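Cloltero compact fridge: four months in a back room

I bought the Cloltero in May, mostly because our big kitchen fridge was losing the battle with drinks, jars and whatever fruit was on sale (I have no self-control at the farm stand). It cost me 118 dollars at Hunico, which seemed like a lot less than the other small ones I'd been circling, and I figured if it lasted two summers I'd be happy. It's been running for 4 months now, so I feel okay about giving it a proper write-up.

First thing, it's small, but it's not dorm-cube small! I can stand in front of it and reach everything without getting down on my knees, and that's partly the fridge and partly the bricks I've got it up on. More on the bricks in a minute.

The inside is pretty simple. You get a wire shelf across the middle part, a fan cover on the back wall, and a crisper area down at the bottom with ridged surfaces. I like the wire shelf more than I expected to. Jars wobble on it a bit, so I put a thin cutting mat under the mustard and pickles and that took care of it. The crisper is good for a bag of apples and a head of lettuce, and then you're done. Don't plan on a watermelon.

The door is the best part for me. The bin up top is nice and wide, and the lower shelf is recessed into the door, so things sit back in there. I do wish the lower one was deeper, I've had to lay a tall juice carton on its side more than once.
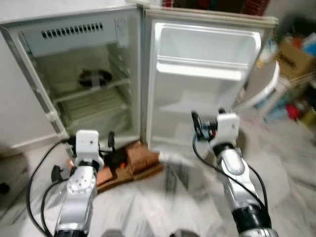 Setting it up on bricks

The manual wants it level and says nothing helpful about floors that aren't. Mine isn't. I tried folded cardboard, then those little plastic wedges from Ulau (they slid around, skip them), and ended up with bricks and a flat wooden board. It looks a little rough, but it's solid, I can mop right up to it, and my back is so much happier with the shelves higher up. If you go this way, get a second person for the lifting. I did the first try alone and said some words.

Give the door some room too. It swings out wide and I had to scoot my little round white table or stool, whichever you call it, over to the right to make space.

Noise and cleaning

There's a hum. It's lower than the Chamoun we had before, and with the door to the room closed I can't hear it from the hallway, but I wouldn't put it next to a bed. The white plastic inside wipes down fast with dish soap and warm water. The silver side is another story, it shows every smudge and every line when the light hits it.
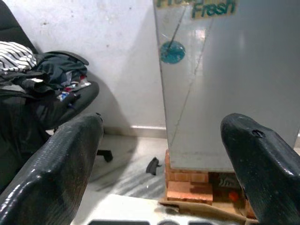 The silver side and the bricks under the front corner.

Would I buy it again? Yep, for this price. I'd knock off a star for the shallow door shelf and half of one for the shiny finish. The listing had more than 1,078 reviews when I ordered and a lot of them complained about the crisper being tiny, and they're right, but I knew that going in. Mine stays put, and next on my list is a second cutting mat for the other half of the shelf.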